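Puvine Virtual Gripper Cell: setup review

I've wanted a practice cell I could wreck without paying for it, and the Puvine kit from Lutunon is a joy. It's all simulated: a two-finger gripper, a furnished room, and a setup routine you can run over coffee. 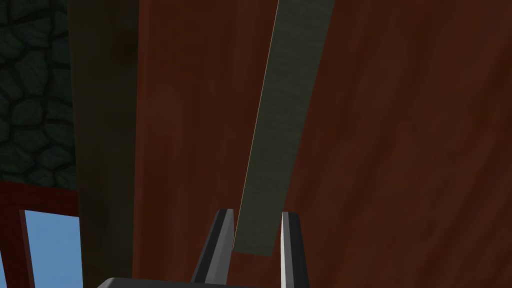
Pasichnyk
Simulation and Tooling Reviewer

Jaw alignment comes first, and I love how close the wrist view gets. With the dark strip centered between the open fingers, you can judge the gap by eye before you close on anything. The wood grain goes smeary at this range - no harm done.

Next is checking the view with the arm turned toward the walls. Patterned green, beetle-like figures on a pale panel, plenty to line up against!

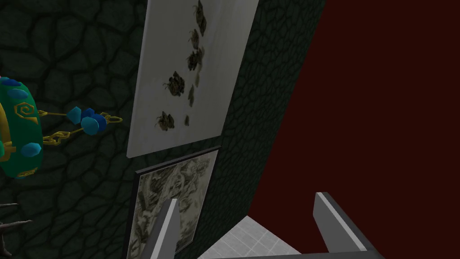 Zeroing the jaws

Open the jaws wide, leave them empty, and save that as zero. I like to do it against the plain red wall, where the pale finger fronts really pop. My saved setup is number 608, and it loaded again on Saturday without a fuss.

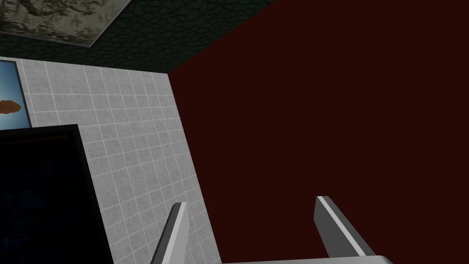
Upkeep and verdict

Redo the zero whenever you swap finger models. The manual buries this on page 400, my one real gripe. I'd still buy it again tomorrow.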